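Flollen Lake RV & Camping Weekend: Frequently Asked Questions

Last updated Wed 4 October

When does the weekend start and finish?
Gates open at noon on the Thursday. The last program item is the pancake breakfast on Sunday, and all sites need to be clear by 2 p.m. that day. If you would like to stay on until Monday, ask when you book. Extra nights are charged at the campground's normal rate.

Where is it held?
At Flollen Lake Campground, on the north shore. Take the Rinaldi Road exit and follow the signs for the boat ramp. Do not use the south entrance. The bridge there has a weight limit and most motorhomes are over it.

How many sites are there?
There are 243 sites in total. Sites in the lower field have power and water. Sites on the hill have water taps nearby but no power. Tents are welcome in either area, but tents in the lower field pay the powered rate.

How do I book?
Online booking opens in March. You can also book by phone once online booking has been open for a week. A $50 deposit holds your site and the balance is due 12 days before the event.

Can I park next to friends?
Yes, if you all put the same group name on your booking forms. We can't move people once the site map is done, so please agree on the name before anyone books.

What is your refund policy?
Cancel before the balance is due and you get everything back except $15 of the deposit. After that date we can move your booking to next year, once, but we can't give cash refunds. The same applies if you leave early.

Are dogs allowed?
Yes, on a leash, two per site. Dogs are not allowed in the dinner tent or on the swimming beach. The path past the boat ramp is fine for walking them.

Can I run a generator?
On the hill, from 8 a.m. to 8 p.m. Generators are not allowed in the lower field.

Is there somewhere to go if it rains?
The indoor lounge is open from 7 a.m. to 10 p.m. Dinner is served in the tent in any weather. Outdoor music moves to the tent if needed, and the Saturday boat ride is canceled if there is lightning. Boat tickets are refunded in full in that case.
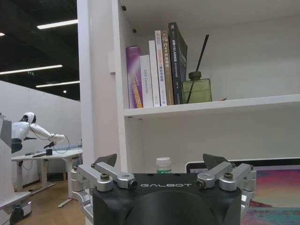 White bookshelf, with GALBOT gripper in front

Is there a book swap?
Yes, in the lounge. Bring one, take one. Please don't leave boxes of books at the end of the weekend, as we have no storage.

What food is available?
Tostidau will be serving breakfast burritos and coffee from 6:30 a.m. every day, and tacos from 11 until they sell out. The Friday fish fry and the Saturday dinner are ticketed. Add them to your booking or buy them at the gate if there are any left. The Saturday dinner had 300 places last year and sold out in the first week of booking. The Sunday pancake breakfast is included with your site.

Do you cater for special diets?
There is a vegetarian plate at both dinners. Gluten-free has to be ordered with your ticket. We can't add it on the night.

Who is playing this year?
Jaltlow are back on Saturday night. Friday is open mic, hosted by Apolline Marchal, and the sign-up sheet goes up at the gate on Friday morning. Slots are ten minutes. All music ends at 10:30 p.m.

What is there for kids?
Canoe lessons on Friday and Saturday mornings (ages eight and up, life jackets supplied), a scavenger hunt on Saturday afternoon, and a movie in the tent on Friday after the fish fry. Children under 12 must have an adult with them at the lake.

Do I need a fishing license?
Yes, a state license. The campground store does not sell them.

Is there a dump station?
Yes, by the exit road. There is usually a line on Sunday between 10 and noon. Go Saturday evening if you can.

Can I come for the day?
Day passes are $12 and cover the music, the market tables and the beach. Park in the field opposite the gate. Day visitors can buy dinner tickets if any are left.

How do I rent a market table?
Email Khrystyna Kushnir through the contact form and say what you sell. Tables are $30 for the weekend, and you supply your own canopy.

Is there cell service?
Good on the hill, poor in the lower field. The store has Wi-Fi during opening hours.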